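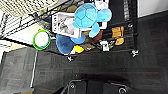
Wire shelving cart on carpet, with objects on the shelf.

29 March 2020
By Nives Lombardi

4. Loading the Trisgate cart

Before you start, check that all 3 shelves are locked on the posts. Pull each shelf up softly with two hands. It must not move.

1. Put the cart on a flat floor and press down the wheel brakes.
2. Load the lowest shelf first. Heavy things go always here.
3. Put boxes flat on the wire. Small parts should go in a tray, or they can fall through.
4. Release the brakes and push the cart slowly from the short side.

Note: On carpet the wheels turn with more difficulty. Use the wide Fodent wheels, part 301, if you move the cart every day.

CAUTION: Do not load more than 96 pounds on one shelf, or 200 pounds on the complete cart. Do not let children climb on it.

After the first week, tighten again the four post caps by hand. See section 5 for cleaning.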